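Ketchup Is Better Than You Remember

July notes from a small kitchen
Posted 3 July 2023 by Margareta Sima

Print this page | E-mail this to a friend

I've been making my own ketchup since June, and I can't stop talking about it, so now it's your turn.
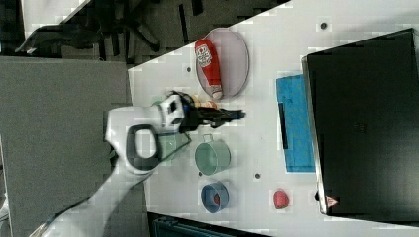

It started with a glut of tomatoes from my neighbor Dinesh, who grows far more than his family can eat and leaves the extras on my porch in shopping bags. I'd already made sauce, soup and a tart that leaked all over the oven. Then I found my aunt's old recipe card, stuck inside a cookbook I hadn't opened since we moved, and there it was in her tiny handwriting: tomatoes, vinegar, brown sugar, onion, a few cloves, "cook till it plops."

And it does plop! You'll know the moment when you get there. For the first two hours you have something close to tomato soup, and you'll think the whole thing has gone wrong. Keep going, keep the heat low and stir more often toward the end. Mine took 3 hours the first time and I got one jar out of a huge bag of tomatoes, which was a little bit of a shock.

The flavor is so much brighter than I expected. You taste the cloves first, then the vinegar comes up behind, and it's great on eggs. I've also been stirring a spoonful into baked beans — try that even if you never make your own. A little in meatloaf, a little in a shrimp cocktail sauce with plenty of horseradish, a little whisked into salad dressing with paprika and lemon.

My second batch had roasted red peppers in it and was sweeter, almost like a relish. The third had too much allspice. My son ate it anyway, but he made a face with every bite.

I still buy the regular kind and I love it too. Fries want the regular kind, in my opinion, and so does a hot dog at the lake. The homemade one goes in the fridge in a clean jar, and I try to finish it within a couple of weeks.

Next I want to try it with plums. Ye-seo Oh wrote to me after my last post to say her mother makes a plum version with ginger and a bit of chili, and she has promised to send me the amounts. I have the plums on the counter already!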